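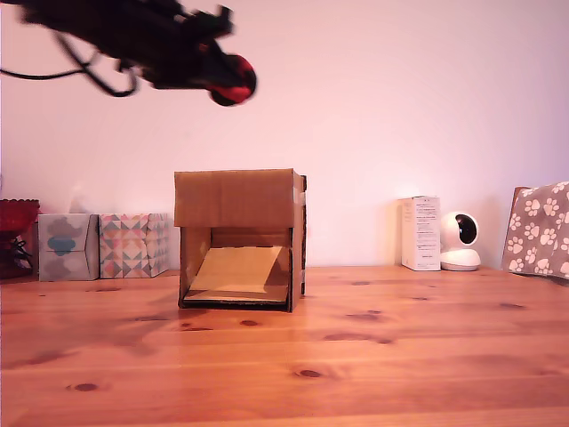
Recovering a deposit after moving out of a shared tenancy

Posted in: Housing and Tenancies

I should be grateful for guidance on the return of a tenancy deposit. Two of us rented a flat in Gokthorpe through the letting firm Hornus, and the tenancy ended in May. The keys were handed in at the office before noon on the last day, and a receipt was given.

The firm now proposes to keep £167 for cleaning and for marks on a table that was supplied with the flat. The check-in inventory describes the same table as "used, marked". I have copies of the inventory and of all letters. May the firm deduct this sum without our agreement? 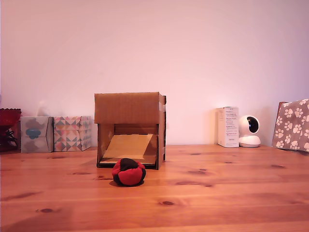

Maka
The firm may propose a deduction, but it should be able to support it. I would advise the following steps.

Write to the firm and ask for the check-out report, any invoice for the cleaning, and a breakdown showing how much is claimed for each item. Allow 14 days for a reply and state that date in the letter. Both tenants should sign.

Quote the wording of the inventory in full. A landlord is not entitled to charge for wear that was recorded at the start — nor for ordinary wear during the tenancy. 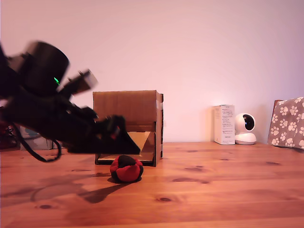
If no satisfactory reply is received, contact the scheme that holds the deposit and ask for its dispute service. Check the time limit first, as a late request may be refused. The part of the deposit that is not in dispute should be returned to you in the meantime, and you may ask for this in the same letter.

Ulloa
Had the same with a different firm. They dropped the cleaning charge once an invoice was requested. Keep the key receipt.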